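# Carnance quilt blocks

Cutting charts and block layouts for the Carnance sampler quilt, kept as plain text so they can be printed or edited without special software.

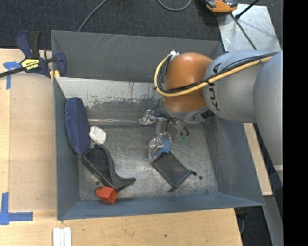 ## What's in the folder

- `blocks/` — one file per block, with cutting sizes in inches
- `layout.csv` — row and column for each block in the finished top
- `scraps.csv` — fabric list by color family, 168 rows
- `binding.txt` — strip widths and joining notes

The quilt finishes at 63 inches wide. All sizes include a quarter-inch seam allowance unless the file says "finished."

## Columns in scraps.csv

- `color`: plain color word, lower case
- `print`: solid, dot, stripe, floral or other
- `use`: block, border or binding
- `source`: who gave the fabric, if known

Blank cells mean we didn't write it down.

## Known problems

- Block files 2 and 9 use the old half-square triangle size. Trim after piecing.
- The border math assumes 42 inches of usable fabric. Narrower cuts need an extra strip.
- Two of the stripes are listed as solids — will fix in June.

## Credits

Blocks drafted by Nafula Athumani and Morena Ruggiero. Angus Innes typed up the charts. Free for personal sewing; ask Nafula before using them in a class.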